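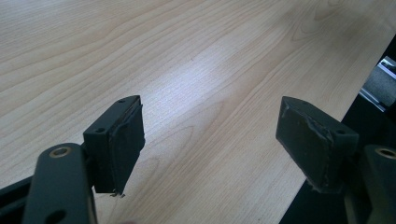 What is Trutodgate?

Trutodgate is a small press and cassette label based in Arley. It publishes photocopied zines, artist booklets and short-run tapes connected with the local hardcore punk scene, and it runs a mail-order distribution list for similar work by other publishers.

Trutodgate

Overview

Trutodgate began as a tape label and moved into print when the inserts packed with its cassettes grew too long for a standard case. The first separate publication was a folded booklet of lyrics and show flyers. Later titles carried drawings, collage, interviews and tour diaries, and by the time the label stopped pressing vinyl, print made up the larger part of the catalog.

The press has no paid staff. Editorial decisions are made by whoever is assembling the issue in question, and contributors are credited by first name, initials or band name. Bylines in the early issues are inconsistent, and several contributors appear under more than one credit.

Name

The word "Trutodgate" first appears as a song title on an untitled demo tape. No explanation of it has been printed. The spelling "Trutod Gate" is found on some early mail-order sheets and is treated by collectors as a typing error.

Format and production

Most Trutodgate zines are half-letter size, made from letter sheets folded once and stapled through the spine. The standard issue has 28 pages, a length chosen to suit a desktop stapler. Thicker issues are bound with a strip of cloth tape over side staples.

Pages are laid out by hand. Text is typed or printed separately, cut to size and glued to a backing sheet with the artwork. The finished sheets, known as flats, are copied at high contrast, which drops light pencil marks and fills in dark areas of photographs. Some issues use a second pass through the copier to add a color, usually red or blue. Misalignment between passes is common and is not treated as a defect.

The usual print run is 200 copies. Copies are not numbered, except in the case of artist booklets with a screen-printed cover. Reprints can be told apart from first printings by the back cover, where the price is left blank.

Cassettes are dubbed in real time from a master tape. Shell color varies within a single release, depending on stock. J-cards are copied on the same machine as the zines and trimmed by hand.

Catalog

Releases are numbered in one sequence covering both print and audio. The catalog stood at 71 entries on 28 Jan 2025. Gaps in the sequence correspond to projects that were announced and then dropped, and those numbers have not been reused.

The longest-running title is Yeoh, a zine of drawings and street lettering. Its early issues reproduced pages from sketchbooks without captions. From issue 2 onward each drawing was paired with a short text on the facing page, often a list or a set of directions. Yeoh has no fixed schedule.

Sirevdale is a series of interview zines dealing with record stores, practice spaces and the people who book shows in basements and rented halls. Questions are printed in bold and answers are lightly edited. Each issue comes with a fold-out poster on uncoated paper.

Distribution

Orders are taken by mail and at shows. The distribution list is a single sheet, updated when stock changes, giving title, format, price and a one-line note. Trades are accepted from other small publishers on an even basis, one zine for one zine of similar length. Stores buy at a fixed discount and pay up front.

Trutodgate also holds an annual table sale in Arley each May. The sale is open to outside presses, which pay a flat fee per table. Readings and short sets by bands have been part of the program in most years.

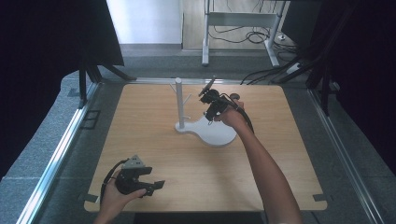
Reception and influence

Reviews have appeared mainly in other zines. Writers have noted the plain layouts and the high contrast of the copied photographs, and some have found the small type in Sirevdale hard to read. The even-trade rule was later adopted by other presses in the area.

Complete sets are uncommon. The early tape inserts are the scarcest items, as many were separated from their cases.

See also

Cassette culture
Mail art
Punk zine
Small press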